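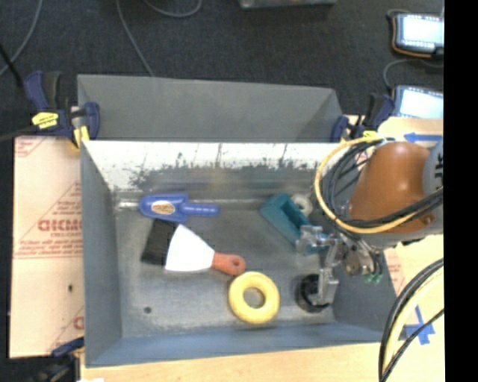 Zanele Rampersad wrote to me after last week's class that she'd have blamed the gripper too, and could we please go over why it wasn't the gripper. Sure we can! I rushed it, sorry.

Session 8: The Skumeta fault

Quick recap for anyone who missed it. The job was bin picking, mixed tools, one arm. Over the August run we logged 1897 pick attempts, and 397 of them ended in a protective stop. Everybody's first guess (mine included, I wrote it in the log in capital letters) was that the fingers were hitting the bin wall. Bins have walls, arms are big, it's a good guess.

So we slowed the arm down, and the stops kept coming. Then I sorted the log by wrist angle, which I should have done on day one — and nearly every stop sat past the same rotation. The cable loop was pulling tight there. The force sensor felt the tug, the controller read it as a collision, and it stopped. The controller did its job, folks.

What we changed:
Longer loop, re-clipped with the wrist at both ends of its travel.
Wrist rotation limited to 35 degrees less than before.
Stop log now saves the joint angles along with the force. The old Rurnix template only kept the force.

One thing I want to be really firm about. During that week somebody raised the force limit to "get through the shift." Please don't ever do that in my lab. A stop you can't explain stays a stop, and you tag the cell out until you can.

Reading is the Bodnár chapter on cable routing, skip the part on drag chains.

For next time: take the Ciduvar log from the course folder, sort it by each joint in turn, and bring me one plot you find suspicious. Hand-drawn is fine.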